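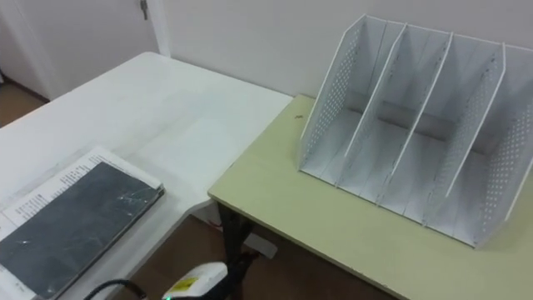 Which way should papers go in the file organizer, upright or flat?
Upright, spine or long edge down, one category per slot. Flat sheets pushed into a slanted slot curl at the bottom within a few days and then have to be flattened under something heavy.

Notebook, Colham room, desk and paper sorting
5 Oct 2024

Purpose of this entry: fix the layout of the two tables and the organizer so that the same arrangement can be put back after each use. The last layout was written up in December and no longer matches the furniture.

Furniture as it stands. White sit-stand desk is the working surface. The lower table with the pale green top stays by the wall and is for storage only. The white organizer lives on the green table, four slots, open front and top, perforated side panels. Nothing else is to be kept on that table permanently. The December note had the organizer on the desk itself, where it used up writing area and had to be moved every time the desk went up or down.

Slot assignment, left to right as seen from the front:
1. Dark covers, hardback or folder, anything rigid.
2. Printed sheets in use, clipped.
3. Rollance manuals and packing lists.
4. Durkero order forms, plus whatever has not been read yet.

Slot 1 takes the rigid items because a stiff board on the end keeps its neighbors from sagging. Tried the reverse order first. Clipped sheets in the end slot leaned into the perforated panel and the corners caught in the holes. Minor, but it marks the paper.

Loading. Insert from the top at the same angle as the dividers, then let go once the lower edge is on the base tray. Coming in straight down hits the divider edge and pushes the whole organizer back. It is light when empty and moves easily. Load the heavy items first. After one full load it stayed where it was put, no pad or tape needed.

Capacity check with plain copier paper, 80 g/m2. One slot holds 2 packs of 60 sheets in clips and still lets a hand in to pull one out. A third pack fits but the clips snag each other on removal. Limit set at two.

Desk height. Reaching the slots from behind the desk means leaning across the top, so the working height matters. At 86 cm the front lip of the organizer can still be reached over the far edge of the desk without touching what is on it. Higher than that and the sleeve drags across the stack. Lower is fine for reaching but poor for standing work. Leave it at 86 when sorting.

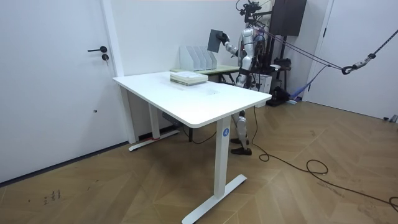
The book stack goes at the far edge of the desktop, squared up, and stays there until the slots are filled. Books are not going in the organizer. Two of the Swati volumes are too thick to share a slot with anything and would take the space meant for slot 3. They get a shelf later.

Order of work that gave the least handling:
a. Square the book stack and push it back.
b. Rigid covers into slot 1.
c. Clip loose sheets on the desk, trim edges level by tapping on the top.
d. Sheets into 2, manuals into 3.
e. Whatever is left goes in 4 and gets read within the week.

Doing the loose sheets before the rigid covers was slower. The covers tend to be lying on top of the sheets anyway, so they get picked up twice.

Cables. The control box under the desk has its cable hanging free. Check it before changing the height. Wants a clip on the underside, adhesive type, not screws, the top is too thin to trust.

Cleaning. Green top shows every speck, white top shows fingerprints and pen. Dry cloth on both before loading, damp cloth on the white one afterward if needed. Do not use the Durkero spray on the green surface, it left a dull patch on the offcut. Water with a drop of dish soap did the same job with no mark. The perforated panels collect dust in the holes, soft brush once a month should cover it.

Labels. Not done. Paper tape on the front of the base tray peeled off twice when tested, and the slot openings are too narrow for printed tags. Next attempt is a small label on the front edge of each divider, slot number only, with the list above taped inside the cover of this notebook.

Open items:
cable clip
shelf for books
label stock, matte, narrow
move the old December layout sheet to the archive box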